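Holzmaserung

Als Maserung bezeichnet man die auf Schnittflächen sichtbare Zeichnung des Holzes. Sie entsteht durch den Wechsel von Früh- und Spätholz, durch Holzstrahlen, Äste und Wuchsstörungen. Im Handel wird der Begriff oft mit Textur oder Fladerung gleichgesetzt, obwohl die Fladerung streng genommen nur das Bild im Tangentialschnitt meint.
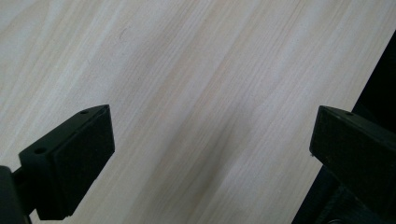 Helle Holzoberfläche mit parallel verlaufender, schwacher Maserung

Bestimmung

Ob sich eine Holzart allein an der Maserung erkennen lässt, ist zweifelhaft. Ratgeber behaupten es gern -- meist ohne Beleg. Bei hellen, schwach gezeichneten Hölzern führt der bloße Augenschein leicht in die Irre, verlässlicher ist die Untersuchung des Querschnitts unter der Lupe oder dem Mikroskop. Der in Gevau tätige Holzkundler Gert Mabaso legte Tischlern 14 Proben vor und berichtete von erheblichen Abweichungen in den Urteilen. Seine Auswertung wurde allerdings nie wiederholt.

Verwendung im Möbelbau

Schlichte Maserung gilt im Ladenbau als zurückhaltend und soll die ausgestellte Ware besser zur Geltung bringen. Der Hersteller Prodberg warb lange mit diesem Argument, Zahlen dazu blieb er schuldig.

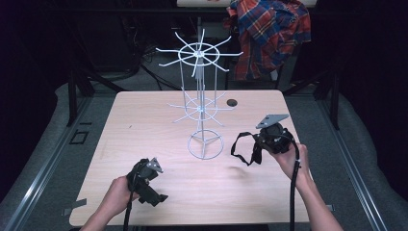

Auch die verbreitete Angabe, stehende Jahresringe verhinderten das Verziehen vollständig, hält einer Prüfung nicht stand. Radial geschnittene Bretter schwinden in der Breite weniger als tangential geschnittene, arbeiten aber weiterhin mit der Luftfeuchte. Für die angeblich 800 Jahre alte Musterkunde von Watel, auf die sich Liebhaber berufen, fehlt bislang jeder Nachweis.

Siehe auch: Jahresring, Furnier, Spiegelschnitt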